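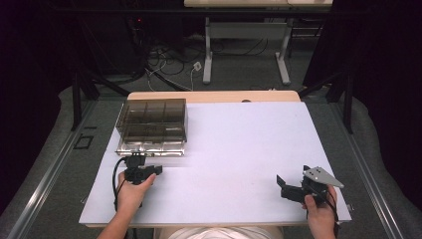 We run two Stindlow battery scoops at the Wollotmont section, and the newer one drops its traction contactor under load. It trips at 500 amps, resets, then runs clean for the rest of the shift. Contact tips and coil have been replaced. The spares we pulled are sorted by size in a divided box, the smoky-brown plastic kind with an open top and small square cells, so mixed-up hardware is unlikely. Where should I look next?

Halvard Moen
16/07/2026 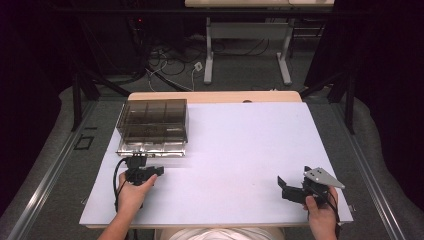
The battery connector gets my vote. Measure voltage drop across each pole with the machine pushing into the rib, then compare with the older scoop. A pole that reads high has weak spring pressure or pitted faces. Replace both halves as a pair. Also check the lug crimps behind the connector, where heat shows up first as stiff, darkened insulation. Lock out and isolate before you open the housing.

Deok-su Geum
5 comments
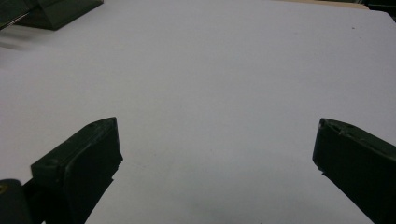

Gripper fingers over a white surface.

Had this on a Viklund at Sinelville. Bad ground on the control board. Cleaned it, no more trips.

Ebere Odukoya
Share

Connector first, as above. If the drop is even on both poles, log the coil supply during a trip. A sag there points to the converter and clears the power side.

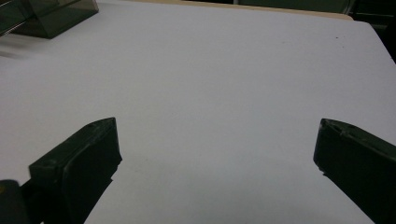

Use a meter with min/max capture, as the dip is too short to read by eye. Check the converter input at the same time, and write down the state of charge for each trip.

Birger Lie
3 shares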